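Craft Rooms at Stasodari House: Photo Gallery

Stasodari House provides shared work space for residents who practice handcrafts at home or in small groups. The rooms are open from April and may be reserved for up to 4 hours at a time. The pages below record the materials and surfaces in everyday use. Texts were prepared by Hema Menon and reviewed by Cempaka Khoo of the Arumugam Fund.

Work Table and Wall

Curved strips, dark brown to black and light tan, on the striped tabletop.

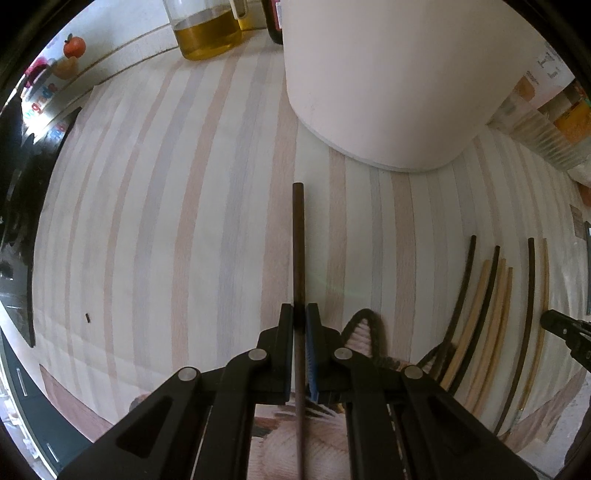 Glossy white wall tile with grey grout lines and the reflection of a window. 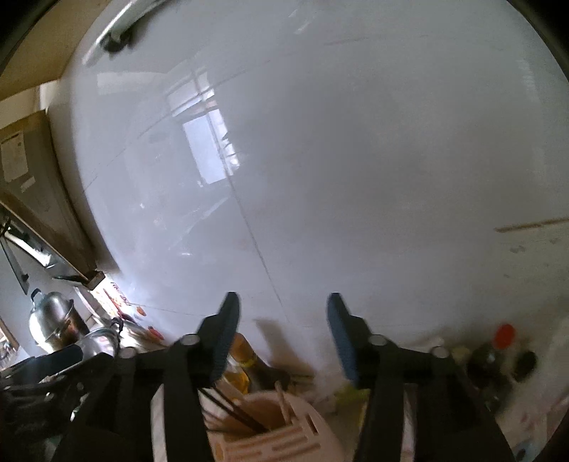 Reserving a Room

Requests are accepted at the front office, extension 728. Applicants should state the craft they intend to practice and the number of persons attending. Materials may be left on the shelves overnight with the approval of Ashwin Shenoy, who is responsible for room assignments. Tables must be cleared and tiled surfaces wiped before the key is returned.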